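Grip pressure fault, what the lab lead told us – draft 2, May

The trouble started on run 40. The gripper closed, the log said closed, and the pads kept squeezing. "It didn't know it had hold of anything," says the lab lead at Skidodier, who has been on the Corumden drawer-and-shelf task since spring. A paper box went flat. Then a cup lid cracked.

First guess was the pads. Swapped them – same thing. Second guess, the firmware from Stadarer. "We lost 11 days on that and it was fine teh whole time."

What they found was a force reading that froze at 55 after a long session and just stayed there. No alarm. By run 59 they could make it happen on purpose.
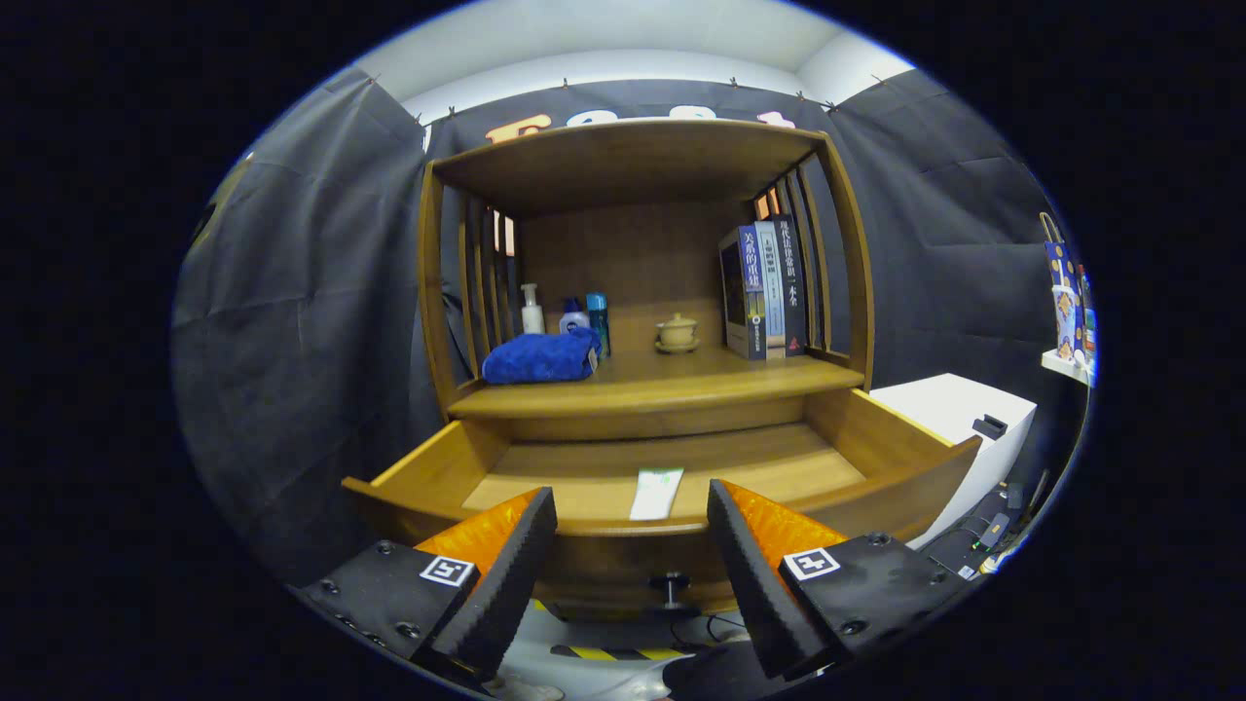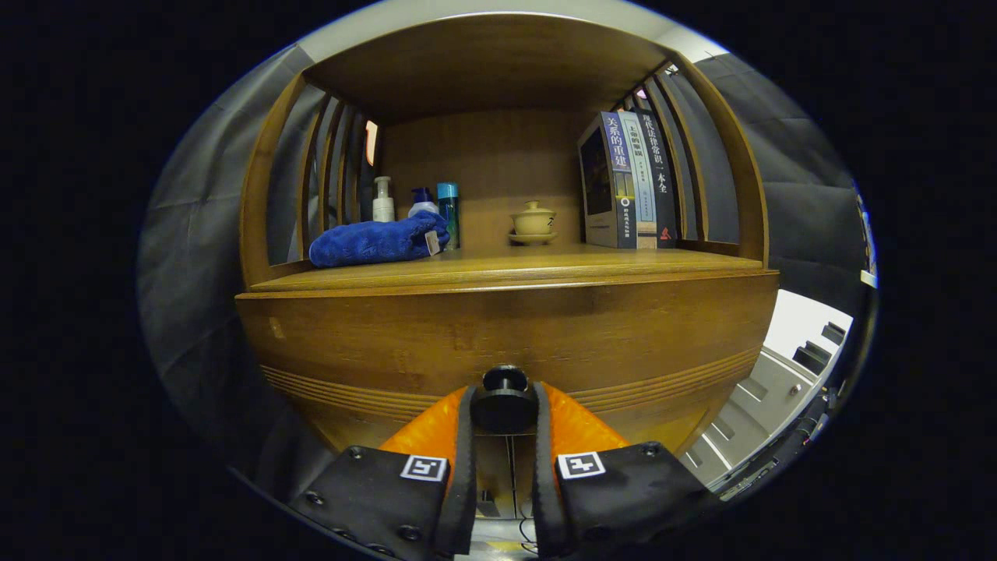

The fault still isn't fixed, only fenced in. If the reading doesn't move for a second, the fingers open. Crude, she says. "Opening is not always safe either. Over a towel, who cares." The lidded cup on the shelf is another matter, and so are the bottles at the back – let go of one of those halfway up and it lands on something. So anything breakable is slow speed only for now, with a hand near the stop button.

A replacement sensor is on order from Öberg. No delivery date yet, she's asked twice.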